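Hand Gripper Pair: Setup and Care FAQ

Applies to the two-gripper handheld sets in the Stonby building. If your set came over from Rirer with the old finger mounts, most of this still holds, but see the question on pads.

What do I need before I start?
A charged pair, a clean lens cloth, the small screwdriver from the set box and a clear stretch of floor in front of whatever furniture you are working at. Pull chairs back far enough that your elbows do not hit them.

Which gripper goes in which hand?
Each unit has an L or R inside the handle. The marker cubes carry different patterns, and the software uses them to tell left from right. If you swap hands, the whole session is recorded mirrored and has to be thrown out.

How do I know the pair is ready?
Both green lights should be steady. A blinking light means the unit has not joined yet. Wait, and if it is still blinking, switch that unit off and on again. Leave the other one alone.

How do I zero the fingers?
Close them fully with nothing between the pads, hold, then open them fully. Do this 3 times on each side. The opening shown in Jutar should return to the same value each time. If it drifts by more than 6 counts, zero again. If it still drifts, tag the unit and put it on the repair shelf.

Do I need to zero again after a break?
Only if the power was off or the unit was dropped.

Can I wear a watch or bracelets?
Yes, as long as they do not catch on the handle or the trigger. Run the wrist strap so that it hangs free.

The tracking jumps when I reach into a drawer. What is wrong?
Usually a cube has gone out of view. Keep the printed faces turned toward you as far as the job allows, and pull the drawer out further before reaching in. Glare on the cube does the same thing, so tilt the nearest lamp away.

How do I clean the marker cubes?
Dry cloth only. Alcohol lifts the print. If a corner of a pattern is scratched or peeling, replace the cube. Do not touch it up with a pen.

When do the pads get changed?
At 4,000 closes, or sooner if the black surface is shiny or torn. The count is on the Jutar status page. Undo the screw at the base of the pad, slide the old one off, fit the new one with the narrow end forward, and tighten until it stops. Rirer mounts take a shorter screw. Reset the count when you finish.

What about the screws on the cube bracket?
Check them every 200 closes for the first set of pads, and at each pad change from then on. A loose bracket looks the same as bad tracking on the screen.

I dropped one. Can I keep going?
Stop and look at the fingers from the front. If the tips meet evenly and the cube is square to the body, zero it and carry on. Otherwise tag it.

Where do spare parts come from?
Pads and screws are in the drawer under the repair shelf. Cubes and finger mounts are ordered through McGrath. The next order goes in at the end of October, so write what you need on the sheet before then.

Where do the grippers go at the end of the day?
Back in the set box, switched off, fingers open. Leaving them closed flattens the pads. Plug in the charger and check that its light comes on before you leave.

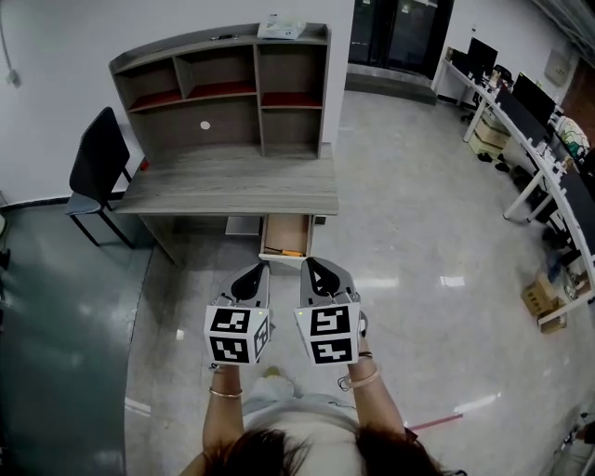

Stonby Handheld Equipment Team | Setup and Repair

A pair in use at the gray desk with the hutch, with the drawer open and a yellow-handled screwdriver inside. The marker cubes sit on the front of each unit, and the green lights are at their top right corners. Black pads are on the inner side of the fingers.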